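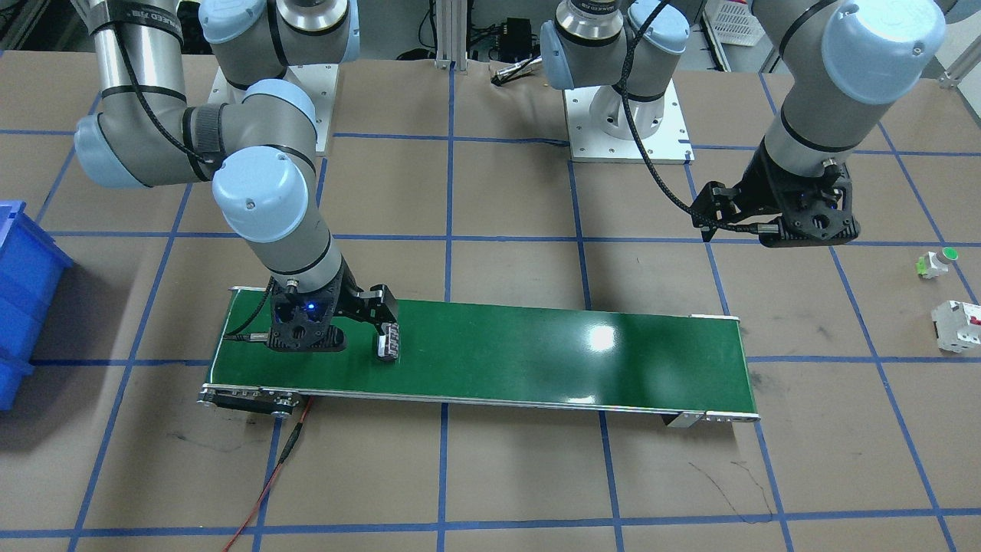
Page 36

Setting Up and Tracking a Small Bench Conveyor

A short belt conveyor is easy to put together and easy to get slightly wrong. Most trouble with a new one comes from a frame that is out of square or a belt that was tightened too soon. These steps cover the green PVC belt kits with aluminum side rails that we carry at the Grarnbridge shop, but they apply to most flat belts of this size.

You will need a set of hex keys, a steel rule, a roll of blue painter's tape, brown kraft paper and a clean lint-free cloth.

1. Cover and mark the table

Pull the paper tight over the tabletop and tape it down along the underside. Lay out a grid with painter's tape. Measure each line from the same table edge, and don't measure from the last strip you put down, or the error adds up. Hugo Montes, who wrote the first version of this page, used 50 mm squares. Larger cells are fine if the table is big.

2. Place the frame

Set the conveyor on the table with the rail bolts snug but not tight. It doesn't have to run parallel to the tape. If you want it at an angle, put a small pencil mark on the paper at each end so you can return it to the same spot.

3. Square the rollers

Measure from the center of the drive roller to the center of the end roller, first along one rail and then along the other. The two numbers should match. If they don't, loosen the end bracket on the long side and push it in.
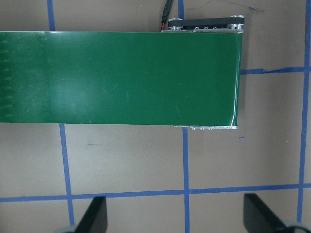 Once the numbers agree, tighten the rail bolts a little at a time, going back and forth between the two sides. Check the measurement again afterward. Tightening can pull a bracket over.

4. Tension the belt

Turn both tension screws by the same amount, a quarter turn each. The belt is tight enough when it no longer slips on the drive roller with your hand resting lightly on top. More tension than that only wears the bearings.

5. Connect the power

Leave the supply switched off while you plug in. Red goes to positive. Keep the lead clear of the rollers and tape it to the paper if it hangs near the belt.

6. Run and track

Start at the lowest speed and let the belt go around several times with nothing on it. Watch the end roller. If the belt drifts toward one rail, tighten the screw on that side by an eighth of a turn, then wait. Belts respond slowly, and Yuk-lan Kong at the repair counter sees plenty that were adjusted three times before the first change showed up.

7. Test with a load

Put a small, light block near one end and let it ride to the other. It should keep its distance from the rail the whole way.

Cleaning

Wipe the belt with a damp cloth and a drop of dish soap. Fine scratches and scuffs on the surface do no harm. Don't use acetone on PVC.

Replacement belts are part no. 133. Tension screws are sold in pairs, part no. 92.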